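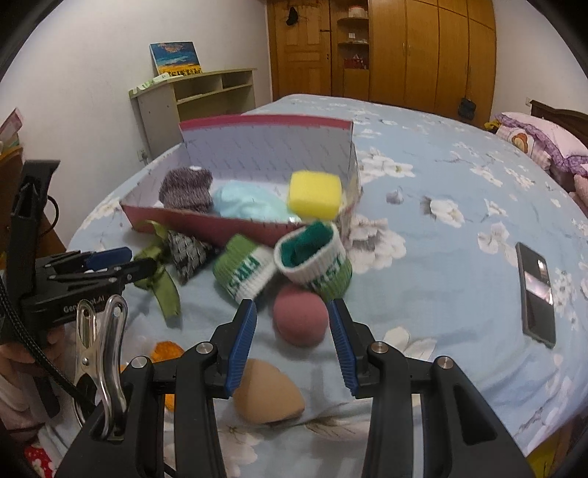 Saturday, gone midnight. Can't sleep so writing this on my knees with the bad pen.

Second night done. Better than the first, which isn't saying much. 133 in, Joanne reckons, and the Goh holds 210, so the balcony was shut and everyone got shoved down to the front. Felt fuller for it. Could see faces. Wish I couldn't.

Act one dragged. Wilfredo is doing the father as a sort of whisperer now, no idea where that came from, he was booming away happily all through rehearsals. Lovely to watch from the wings, I'm sure, but row H can't hear a word. Man with a cough got more of the scene than he did. Joanne gave him the note at the interval and he nodded very seriously and then went out and did it quieter.

Jocelyn superb. Really. The letter speech, she stopped halfway, just stopped, and I thought oh god she's dried, and had the book open and my mouth open, and then she picked it up again as cool as anything. Three seconds maybe. Felt like a bus journey. Asked her after if it was deliberate and she said "which bit?"

My own two scenes fine. Tripped on the rug on the second entrance, same rug, same corner, told Ariel about it on Thursday and he said he'd tape it. Did get a laugh, which I've decided to keep. Dropped the line about the boat again. Virgilio covered and went straight to the dinner, so now the audience don't know there is a boat, and then in act three everybody's weeping about it. Must must learn it. It's one line.

The lighting went wrong in act two, moonlight came up while we were still having breakfast. We all carried on buttering. Ariel says the desk skipped a cue and it wasn't him. Hmm.

Review in the Flusuteo this morning, forgot to say. Cut it out, it's in the back of this. 183 words and I am "also" in it. "Also in the cast." Wilfredo is "brooding". Nothing about Jocelyn till the last paragraph which is a disgrace. They liked the set. The set is a table and a door.

Drink after at the Ander, only the one, well two. Virgilio on about the December thing again, wants to do Giltero with five people and no interval, playing all the parts between us. I said yes I think. Need to ring him and find out what I said yes to. Joanne not keen, says it's a young man's play and there isn't a young man among us. Virgilio went a bit quiet. He's fifty-one.

Matinee tomorow, in by one. To do: boat line. Iron the grey skirt, hem coming down at the back. Take throat sweets. Pay Jocelyn back for the chips. Ring Mum before and not after, she'll want to know wether to bring the cushion, and yes, she should, those seats are murder by act three.

Rain on the window. Boat line, boat line. "He never did take the boat out after that." There. Had it all along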